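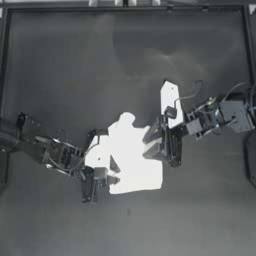
Weekend Mending and Laundry Helper, Wudcombe Community Clothes Closet

We are looking for a kind, steady person to join us at the Clothes Closet, where families in Wudcombe come to pick out good secondhand clothing at no charge. It's a small place with a big heart (and a very full back room!), and last November alone we sent 435 coats out the door.

The job is 13 hours a week, spread over Saturday and Sunday. You would sort what comes in, run the washers, sew on buttons, fix hems, and get everything folded and out on the shelves by size. Plain T-shirts and children's pajamas go fastest, so there is always a stack of those waiting. 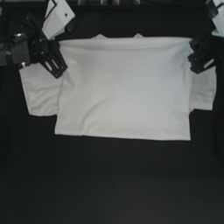 You don't need a sewing background. If you can thread a needle and don't mind being shown the rest, we will be glad to teach you, and Kumudini Selvanayagam, our manager, is a very patient teacher. Some Spanish would be a help at the front desk. You should be comfortable on your feet and able to lift a full laundry bag.

Pay is hourly and we can talk about it when we meet. Parking is free behind the building on Sonda Street.

To apply, stop in and ask for Kumudini, or leave a short letter at the desk telling us a little about yourself. Please get it to us by 2026-07-01.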